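Chapter 4
Showing Instead of Telling 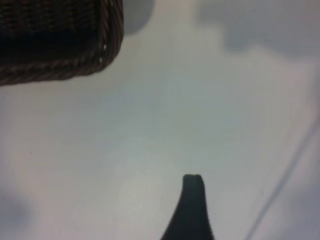 Figure 4.1 Wrist view during a teaching session: the gripper, a pale work surface, and the corner of a wicker basket.

Try writing down how you put a sock in a basket. Really try it! You will fill half a page before you reach the basket, and you still won't have said how hard to pinch. Your hand knows things your sentences leave out, and this chapter is about getting that knowledge into a robot.

There are two main ways to do it. In kinesthetic teaching you take hold of the arm and move it through the task yourself while the joints record where they have been. In teleoperation you stay at a distance and drive the arm with a controller, often watching only what the wrist camera sees. Look at Figure 4.1 again with that in mind. How far is the fingertip from the table? The dark braided rim is easy to find, but height is much harder to judge from one view, and new operators tend to creep downward in tiny nervous steps.

Lamai Ratanaporn taught the basket task to the Puturum arm in 40 demonstrations, and we will follow her work through Section 4.3. Her early recordings are slow and full of pauses. We kept them in, and you will learn a great deal from comparing them with the later ones.

Before You Begin
You should be comfortable with joint angles and gripper frames (Chapter 3).

Key terms: demonstration, teleoperation, kinesthetic teaching, trajectory, replay

4.1 What Counts as a Demonstration?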